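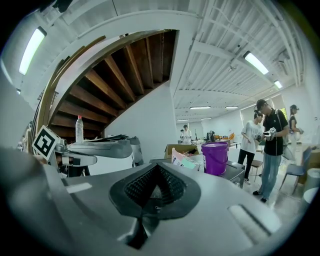

Do I need experience in a professional laundry to apply?
Experience from your own home is enough, and we will show you everything else during your first shift.

Pukari is looking for laundry and household assistants for its shared house in Arcombe. The work is part time and starts in December. We have places for 9 people, who will work in pairs in the morning or in the afternoon.

About the house

The house is used by guests who stay for a few weeks or for a few months. They cook for themselves, but the washing of bed sheets, towels and kitchen cloths is our responsibility. There are stairs in the house, and full baskets have to be carried up and down many times in one shift. Please think about this before you apply – there is no elevator.

What you will do

You will collect the used linen from the rooms at 8:30 in the morning and sort it by color and by fabric. Then you load the washing machine, measure the detergent and choose the program. While the machine is running, you fold the dry linen from the day before and put it back on the shelves of the correct floor.

The place where we wash also has to be kept in order. Powder gets spilled easily, and it must be wiped away before the next load. The detergent drawer is taken out and rinsed at the end of each shift, and the rubber seal of the door is dried with a cloth. Boxes and small things that collect near the machine should be returned to their place.

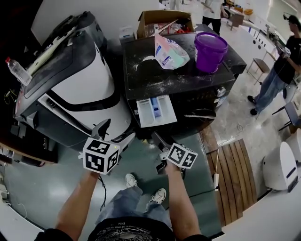
At the washing machine, with the detergent drawer open.

We use washing powder and not liquid. It is important to us that the amount is measured with the scoop, also when you are in a hurry. Too much powder stays in the sheets, and some of our guests have sensitive skin. If you have an allergy to detergents yourself, please write this in your application and we will look together for other tasks, for example ironing, or the mending of pillow cases.

Who we are looking for

You are at least 18 years old and you can lift a full basket without pain in your back. You are on time. You can read a care label, or you are willing to learn the symbols – we have a printed sheet with all of them. Simple English is sufficient. Many of us speak it as a second or third language, so please do not worry about your grammar.

It is helpful, but not required, if you know how to remove stains of coffee, oil and candle wax. A person who can clean a filter or level a shaking machine will be very welcome.

What we offer

Each shift is four hours long and is paid with 98 dollars. After your first full month you receive an additional 100 dollars. Closed shoes are necessary during work, and you may bring your own. We provide gloves and a locker, and there is coffee and tea in the kitchen. Travel from Alvarado is possible with the morning bus, and we can pay the ticket if you send us a copy of it.

The shifts for each month are planned together two weeks before. If you can not come on a certain day, you may exchange with another assistant, but please inform the office before 6 p.m. on the evening before.

How to apply

Please send a short letter, not longer than 3,000 characters, to the Pukari office in Arcombe. Tell us which part of the day is better for you, when you could begin, and what kind of household work you have done until now. A photo or a formal résumé is not needed. Former assistants from our Kimik house can apply with one sentence only, as we already have their papers.

We answer every letter. Persons who are invited will visit the house for one hour, see the rooms and do one load of washing together with us. This hour is also paid.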